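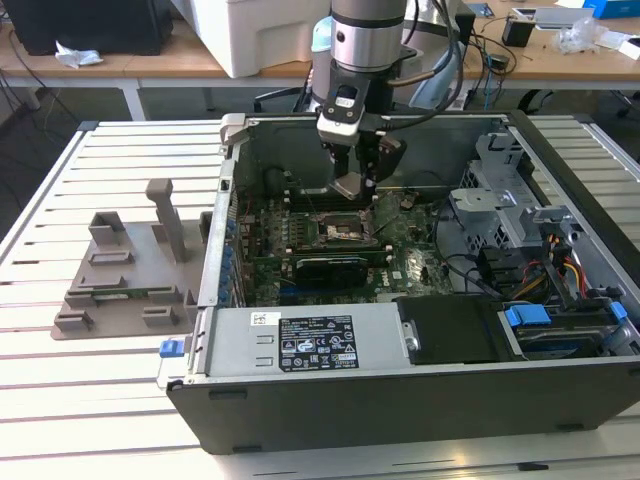
How often does the workroom extension cord check need to be done?
Once a month for cords in daily use, and again any time a cord has been moved to another bench or dropped in the aisle.

Workroom electrical and fire checklist, January
Walked by: Pramila Dhillon, Satish Vishwakarma

1. Extension cords and power strips. FAIL. Strip under bench 23 has a cracked housing. Tagged and pulled. Santosh to order another.

2. Wall outlets. OK. Cover plate near the sink was loose, tightened during the walk.

3. Extinguishers. OK. Gauge in the green on both. Tag on unit 266 is signed but hard to read, please use a pen that doesn't smear.

4. Exit path. FAIL. Cletmont cartons stacked to the door handle on Saturday. Moved the same day. Recheck next walk.
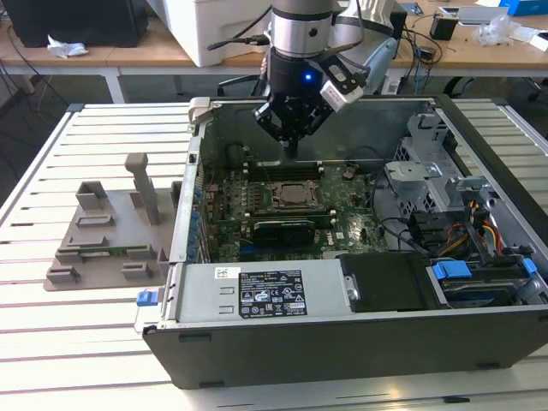
5. Panel clearance. OK. Tape on the floor is wearing off at the left corner. Still 36 inches clear.

6. Anti-static mats and wrist straps. OK. One strap read high on the tester, passed after the snap was cleaned.

7. Emergency lights. OK, held for the full test.

8. First aid box. Low on small bandages. Bahman has the key to cabinet 26.

Open items go to Renu Vashisht, extension 882.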